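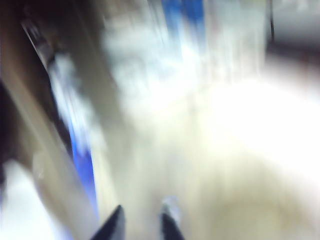 Wrist camera view with the two black fingers at the bottom. Meton cell, Ridgeway open day.

Forum: Cells, Arms and End Effectors
Thread: Ridgeway open day, notes on the Meton demonstration

pgoossens
I went to the open day at Ridgeway in May and spent most of the afternoon at the Meton cell, so these notes cover that and not much else. The conveyor people and the welding cell were in the other hall and I only walked past.

The setup is an arm with a two-finger gripper and a small camera at the wrist. Visitors were shown two modes. In the first, an operator drives the arm by hand controller and the run is recorded. In the second, the arm runs from a policy trained on those recordings. Sadia Dhanial from Zistau gave the talk and Rianne De Bruijn was at the controls.

Points I wrote down:
Recorded runs used for the policy on show: 2192. Their target before the next training round is roughly 3000.
Failed runs are kept and tagged. They are left out of training for now.
Each run starts from a parked pose. The items are moved between runs by whoever is standing nearest.
Logging goes through Datevex. I asked about the file format and was told it is still changing.
Finger pads are treated as consumables. I did not get a figure for how long they last.

The autonomous mode ran slower than the operator did. Approach was acceptable, closing was good, and the retreat move was the weak part – it lifted early more than once while I was there. I would have liked to see a cycle time on a screen somewhere.

lowri_p
Thanks for the write-up. Was the policy using the wrist camera alone, or was there a fixed camera on the cell too? It makes a large difference to how I would read the early lifts. With the wrist view only, the arm has little to go on once the fingers are over the item.

pgoossens
Wrist plus one fixed, according to the talk. I did not see the fixed one's picture on any monitor, so I can't say what it covers.

torque_limit
I don't see the value in a wrist camera at working speed. Look at the view at the top of this thread. Apart from the fingers there is nothing in it with a usable edge, and half of the right side is close to pure white. If I fed that to a conventional detector I would get nothing back. A fixed camera with a decent lens and a ring light has done this job for years and you can calibrate it once.

lowri_p
You are judging it by one sample during a move. Nobody localizes parts from a view like that, and the arm doesn't need to. What matters is the last stretch of the approach, where the arm slows down and the fixed camera has the gripper in the way.

torque_limit
Then the recordings are full of samples that carry no information, and you are paying to store them.

lowri_p
They carry the fact that the arm is moving and in which direction the streaks run. Whether a network gets anything from that is a fair question. Storage is cheap compared with an operator's afternoon.
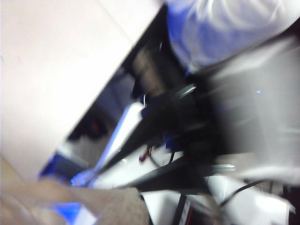 Posted by k_onyshchenko, member, 9:40 pm, same thread

Kyrylo Onyshchenko here. I was on the Datevex side of the table that afternoon, so take this as a partly interested reply.

On storage: we do not drop samples for blur. We tried a sharpness filter at an early stage and it removed exactly the transfer moves, which left gaps in the runs that the training code then had to bridge. The filter was switched off. What we do now is keep everything and write the joint speeds next to each sample, so anyone who wants to filter can do it downstream. Pieter is correct that the format is still changing. The next version should be the last for a while.

On exposure: torque_limit has a point. The bright areas wash out on the white surfaces, and a shorter exposure would help with both problems if there were more even light to work with. The hall lighting was what it was. At our own site we run diffuse panels overhead and the difference is obvious.

On cabling: there are thin black cables running near the gripper, and a short red wire or connector right at it. I would like to see all of that inside a sleeve before the cell goes anywhere with an unattended shift. Rianne has asked for the same thing.

torque_limit
Thanks, the speed tagging is more sensible than I expected. I still think it should be a fixed camera first and a wrist camera as an option. What was the reason for keeping failed runs if they are not used?

k_onyshchenko
Sadia's plan is to train a separate check that decides when a grasp has gone wrong. It needs failures to learn from. There are too few at present, as Rianne is good at the task.

hexkey_m4
Small practical question from someone who missed the day. Did anyone say what happens when a visitor leans into the work area? We had a demo cell last year and spent more time on that than on the robot.

pgoossens
Reduced speed in both modes, and the operator keeps a hand on the enable switch. There was no scanner on the cell that I could find. People were standing close, closer than I would have allowed. Lowri, you asked in your message about access: the talk was repeated 3 times and the slides are supposed to go to everybody who signed the list at the door.

lowri_p
I'm on the list and have nothing so far. Will post here if they arrive.

hexkey_m4
Reduced speed is fine until somebody changes the limit to make the demo look better. I would want it locked in the safety configuration with a password the operator doesn't have.

k_onyshchenko
It is locked. I can't change it either, and I did ask. The early lifts Pieter saw have been logged, and I'll look at the retreat move once the next batch is in.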